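Moleck Skittle Alley: progress report to the Eder Fund
Period covered: July to 2023-08-16
Prepared by: Gerrit Jacobs
Grant holder: Avier Indoor Sports Association

1. Lane surface
Both lanes have been sanded and resealed. The left lane was found to fall 6 mm towards the gutter over its last third, and the boards there were lifted and packed before sealing. The right lane was within tolerance. Final levels were taken by Jeanine De Bruijn and are in Annex A.

2. Pin deck and ball return
The old pin deck has been removed. The new one is on site but not fitted, as the fixing holes did not match the drawing. Mamus has agreed to redrill it at no charge. The ball return now runs by gravity along its full length and needs no motor. Two of the old balls have been withdrawn for flat spots.

3. Spending
Spending in the period was 2647 euros, against the equipment and flooring lines only. A further 600 euros is committed for the pit cushion. No transfer between budget lines is requested.

4. Use of the alley
League play moved to the Avier hall while the lanes were closed. Membership stands at 23, unchanged from the last report. Junior sessions were suspended in July and will restart when the pin deck is in. Pin setting will stay manual, as set out in the application.

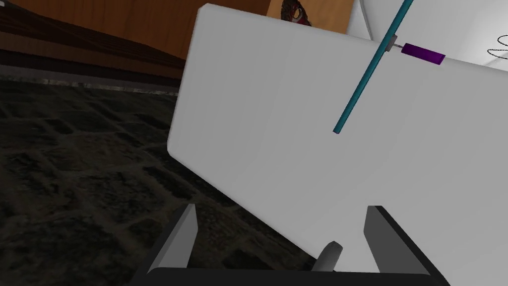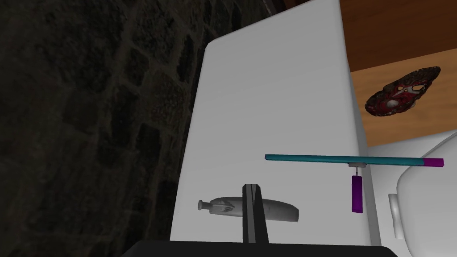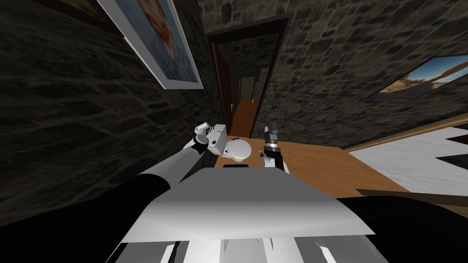

Computer-rendered views.

5. Outstanding items
Pin deck: redrill, fit and check spot positions against the league template.
Pit cushion: delivery date to be confirmed by the supplier.
Foul line: to be painted after the sealant has cured fully.
Scoring board: quotation received, decision held over to the next period.

6. Risks
The main risk is a late return of the pin deck, which would push the opening of the autumn league back by a week for each week of delay. The league secretary has been told and has left the first two home fixtures open. There is no cost attached to moving them.

The next claim will be submitted with the invoice for the pit cushion. Annex A (lane levels) and Annex B (receipts) are attached.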